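Gristport council delays vote on Memico lease

February 22, 2020

GRISTPORT — The city council put off a decision on the old Cormier mill site again this week, sending a proposed lease back to staff after a hearing that ran four hours and drew speakers from both sides.

The lease would give Memico, a parts maker, use of the city-owned building on Skevik Street for 18 years. In return the company would repair the roof and pay rent to the general fund. Council members who back the deal say the building has cost taxpayers money every year since the city took it over. Opponents say the rent is too low and the term too long.
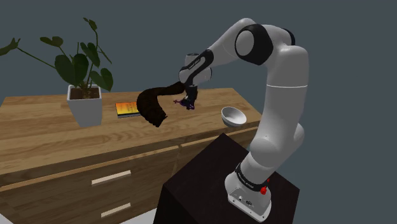 The motion to delay passed with votes from both parties. Republicans on the council had asked for a clause letting the city end the lease early if the company misses its hiring target of 80 jobs. Democrats wanted the same clause but with a shorter deadline — and the two groups could not agree on the wording before the meeting closed.

Of the 32 residents who signed up to speak, most talked about traffic. Trucks would reach the site by way of Skevik Street, a two-lane road that passes an elementary school. A traffic study was promised in January but has not been released. The city manager's office said it is still under review.

Memico said in a written statement that it remains interested in the site and will answer any questions the council sends. It did not say whether it is looking at other towns.

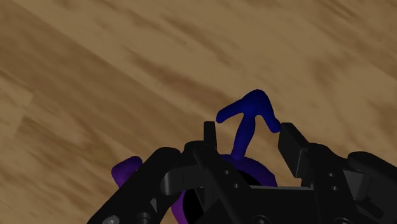 What happens next

Staff will bring back a new draft with the early exit clause and a truck route plan. The council must give 4 days' public notice before it votes. No date has been set. If the lease is approved, the building would still need a zoning change, and that goes to a separate hearing before the planning board.

Written comments can be left at the clerk's office during business hours.

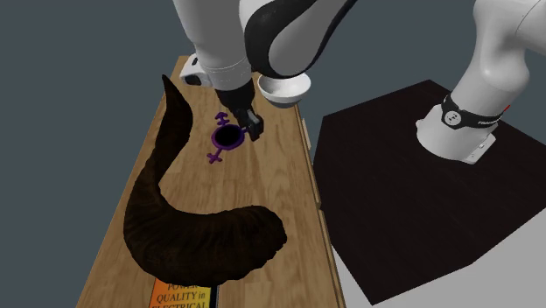

Page 4

Also before the council: Members approved the minutes of the January meeting and renewed the city's snow removal contract without debate. A request to move the polling place from the library to the fire hall was tabled.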